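The Long Table at Tendeo

The first thing you notice when you come up the hill to the chapel at Tendeo is the smell of onions. It reaches you well before the singing does, and on a warm evening in May, with the doors propped open and the children racing each other along the wall, I will admit that it was the onions that got me through the door.

I had come for the harvest of hymns, as they call it here, a spring evening when anyone in the congregation may stand up and ask for a favorite. There were 12 on the list by six o'clock and a good many more by the time we sat down (the older people ask for the long ones, and they want every verse). Araba Quartey, who leads the singing, learned most of them from her grandmother and still gives the note by humming it, with one hand resting on the pew in front of her. 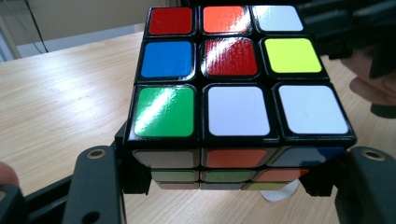
Ingeborg Rathjen

"We had an organ once," she told me over the washing up. "It went to the church at Velov when theirs was ruined in the flood, and we meant to get another, and then we found we liked hearing each other."

The supper afterward is older than the building. Families used to walk over from the farms on the far side of the river, and since they couldn't very well be sent home hungry, somebody put planks across the pews and fed them. The chapel turned 100 last year and the planks are still in use, though they sit on proper trestles now and there's a cloth for each. People bring what they have. I ate a bean stew, two kinds of flatbread and a plum cake so good that I wrote to the baker for the recipe and am still waiting, very patiently, for an answer.

Grace is sung, and it is sung twice, once before the food and once when the plates are cleared. In between, the talk wanders all over the place, from the price of seed to whose nephew is getting married, and the pastor moves down the table with the water jug and hears more, I suspect, than he would in a month of office hours.

The singing begins again after dark, with the lamps lit and the little ones asleep on coats at the back.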